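Coat stand

A coat stand (also coat rack, hat stand or hall tree) is an upright piece of furniture for hanging outdoor clothing. It usually has a single pole on a weighted or splayed base, with hooks or pegs near the top. Coat stands are used in hallways, waiting rooms and offices, often where a wall cannot be drilled.

Construction

Most poles are made of wood or metal. Beech, ash and pine are common in lighter stands, while older ones were often made of bentwood. Hooks may be set at one level or staggered up the pole, so that long coats hang clear of shorter jackets. Some types have a ring lower down for umbrellas, with a drip tray in the foot.

Stability depends on the spread of the base and on even loading. A stand with heavy coats on one side only may tip, and for this reason some makers fit a cast iron plate under the feet.

The Mustulell pattern

The Mustulell is a plain stand with short hooks, first sold by the furniture firm Vorgate. It was drawn by Jade Kershaw, who wanted a pole that could be taken apart into 2 lengths for delivery. The first run was planned at 2,000 stands and ended at 2,267. A narrower version for children's cloakrooms, the Khaemba, was made in a run of 900 and dropped the following February.

Use in offices

In open-plan offices the stand is normally placed near the entrance or at the head of the stairs – close enough to be used on arrival, but clear of the walking route.

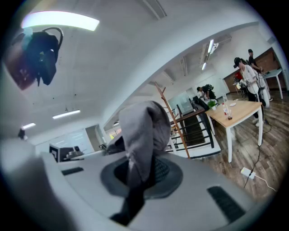
Shared stands tend to fill up in winter, and scarves and bags are often hung over coats already there. Halima Mabula, in her handbook Fludivow, advises one hook for each person and a separate shelf for bags. Wall rails hold more in the same floor area, though they cannot be moved when desks are rearranged.

See also: Hat peg, Umbrella stand, Valet stand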